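Glass pitcher goes cloudy at the handle, how to clean without scratching?

posted by Makhubela
13 replies hidden, 2 shown

Hello all. I have a clear glass pitcher, tall and straight, with a big loop handle. We use it every day for water in our kitchen in Kendmont, where the water is very hard. The body I can wash with the long brush, but at the place where the handle joins the glass there stays a grey colour, and I am afraid to push there too strong.

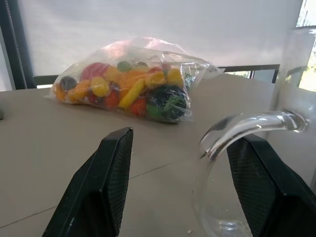

I have tried dish soap and a soft cloth, two evenings one after the other, and it became only a little better. My neighbour says baking soda, my sister says never baking soda. Which one is right, please? I would like also to know if it may go in the dishwasher.

Dosow
82 found this helpful

It is lime from the water, I think. Warm (not boiling) white vinegar, half and half with water. Wet a piece of kitchen paper, wrap it around the join and leave it for almost 13 minutes, then rinse well. For the narrow corner use an old soft toothbrush. Baking soda is okay as a paste if you don't rub hard, but vinegar first. Don't lift a full pitcher by the handle with soapy hands, I lost one in July like this.

Divico
2 found this helpful

Dishwasher no. Mine went white all over and vinegar didn't help any more. Just buy a new one, they are cheap at the op shop.

Share · 2 comments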